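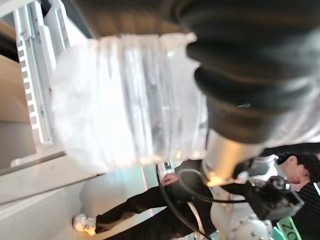
*Wrist cam, clear bag up against the bellows. Attached to ticket by reporter.*

**Component:** perception / grasp_verify
**Site:** Loltitz cell
**Severity:** Medium, upgraded from "weird"
**Status:** Open, workaround in place

**Reported behavior**

Planner refuses to move to the drop pose after picking clear bags. Log says `verify: no object`, then the arm goes back for another pick with a bag already on it. Cartons and padded mailers are fine. Started after the Disetti 14 update in December.

**Triage**

Tried the release notes first. They say "improved handling of translucent items." Moving on.

Replayed the bag picks from the overnight log. Out of 50, the verifier called 28 empty. Vacuum pressure was normal on all of them, so the suction side knows perfectly well it has something. The verifier doesn't ask it.

Depth over the film is mostly holes, plus a few confident readings from whatever is behind the bag. The segmenter does find a blob in RGB, but the highlights on the creases chop it into strips, and every strip falls under the minimum area. Each one gets thrown out as noise.

**Things that didn't help**

- Restarting the perception node. Restarting it again, with feeling.
- Lowering exposure. Fewer highlights, and now it can't find mailers either.
- Swapping in the Ibarra mask model. Finds the bag nicely, and also finds the bellows, which it would like to place in the tote.
- Recalibrating hand-eye. Residual was fine before and is fine now.

**Cause (probable)**

The update moved the area filter ahead of the strip merge. In the old order the pieces were joined first and then measured. Swapping the two back in a local branch brought false empties down to 9 on the same log. The remaining ones look like real depth trouble and probably want their own ticket.

**Workaround**

In the cell config:

```
verify:
 source: vacuum
 vision_veto: false
```

Reload the planner afterward — it reads this block once at startup and ignores you from then on. Double picks will not be caught in this mode. Loltitz has been told and says they can live with it.

**To do**

- [ ] Merge order fix, with a test that has a clear bag in it this time
- [ ] Mask out the bellows before anyone tries Ibarra again
- [ ] Check whether Bundance is on the same build. They run mostly bags and have been suspiciously quiet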